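Radu: view pairing and print-aware crop tools for two-arm tabletops

Print this page
E-mail this page

Maintained by Roxana Mihăilă at Toltstead. Radu is a small Python package plus a sample set of stills, and this README covers both of them. If you only came for the installation steps, they are a little further down, and you are welcome to skip ahead. 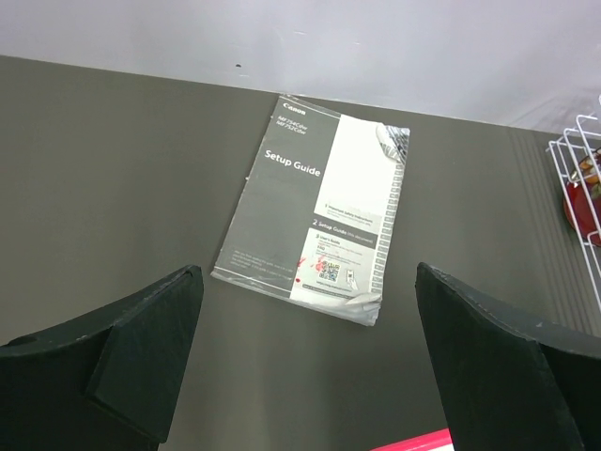
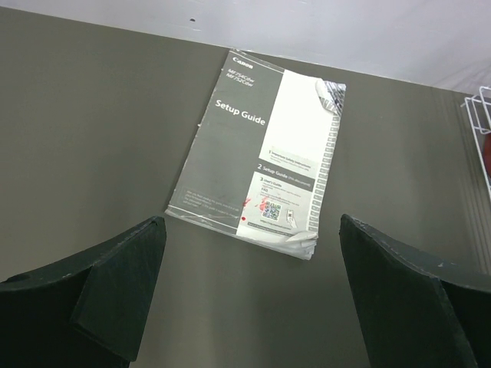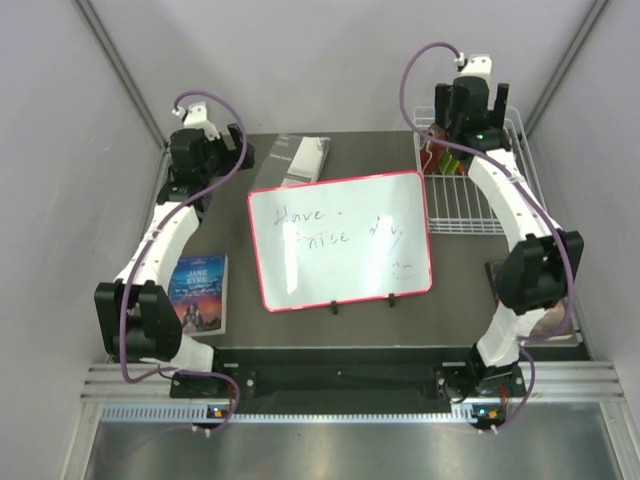
Radu started life as a folder of scripts that I kept copying from one project to the next, and at some point it seemed kinder to everybody (myself included!) to give it a proper name and a proper home. What it does is take stills from wrist cameras and from a fixed camera over the same table, group them by place and occasion, and propose which patch in one view belongs with which patch in another. The part I care about most is printed matter. Books, booklets, boxes and handwritten boards are lovely things to match on, because lettering is full of corners and edges, but they are also the things that get bent and worn, and a matcher that expects a tidy flat rectangle will let you down rather quickly. The Canon setup guide in the two wrist views is a good case: the cover is curled at its upper right corner and creased at the lower right, so the quad fitter can't trust those corners, and it leans on the large "Setup Guide" title and the column of little gray tabs along the right edge instead. The fixed view asks for something else, as the word "Have" on the whiteboard reads cleanly while part of the line under it is smeared, and there is a bright reflection down the middle of the board. Radu scores each line of lettering separately for this reason, and it will happily keep the first line and set the second aside for a person to look at.

What is in the package

The sample set has 2,293 stills in it. They are divided into 82 groups, and a group always means one place on one occasion. The order of files inside a group is not the order of time. I want to be very plain about that, as I have had several kind e-mails from people who tried to compute motion between neighboring files and got nonsense. If you need sequences, this is the wrong set for you, and I am sorry for the trouble.

There are three command-line tools:

radu-group reads a folder and writes a group file. It wants the camera role (wrist or fixed) given for every still and will stop with a message if one is missing.

radu-crop finds flat or nearly flat printed surfaces and writes a straightened crop for each, along with a mask. The mask covers gripper fingers, cables and anything else sitting in front of the print.

radu-pair takes two or more crops from one group and writes a score between zero and one, with a list of the matched points.

Installing

You will need Python 3.6 or newer and a working OpenCV. From the top folder:

pip install -r requirements.txt
python setup.py install

Then try it on the samples:

radu-group samples/ --out groups.json
radu-crop groups.json --surface print
radu-pair groups.json --min-score 0.4

The default minimum score is 0.6, and I find that a bit strict for worn paper, so please do play with it. A lower number gives you more pairs to check by hand, and checking goes fairly fast once you get the hang of the viewer (the arrow keys move between pairs, the space bar accepts, and X rejects).

Labels

Each printed surface has a polygon, a short type (book, booklet, box, board, loose sheet) and a transcription of whatever can be read at full size. Where the annotator was unsure of a letter, it is written as a question mark. We did not fill in words from knowledge of the object, even where a title was easy to guess, and I would ask anybody sending corrections to keep to the same habit. Tiny paragraphs that can't be read are marked "fine print" and left at that.

The gripper masks were drawn once for each camera mounting and then nudged by hand wherever the fingers had opened or closed. They are good to within a few pixels along the inner faces and less good near the bottom border, where the fingers get large and blurry. Grornwood has a much nicer mask tool, and if you already use it, radu-crop can read its output with --mask-format grornwood.

Known problems

Wire baskets and racks still upset the surface finder. It sees the grid of rods, decides it has found a page of ruled paper, and proposes a crop. Passing --reject-grid helps, though it will also throw out real graph paper.

Glossy boards are harder than paper at every setting. I have a half-finished glare mask on the plumavell branch, which you are free to try, but please don't build anything important on it yet.

Straightening assumes one plane. A booklet with a wavy cover comes out with gently swimming lines of text. The large print usually survives this and the small print usually does not.

Color is not corrected between cameras. The same tabletop may look plain gray from one camera and greenish from another, so matching on color alone is a poor idea, and radu-pair works on grayscale by default.

Changes

Version 3 (28 July 2019): scores given per line of lettering, new grid rejection switch, group file now requires camera role. Files written by older versions must be regrouped.

Bug reports are very welcome. Please include the group file and the exact command you ran, and give me a little time to answer, as I read them all myself and am away for part of October.

Print this page
E-mail this page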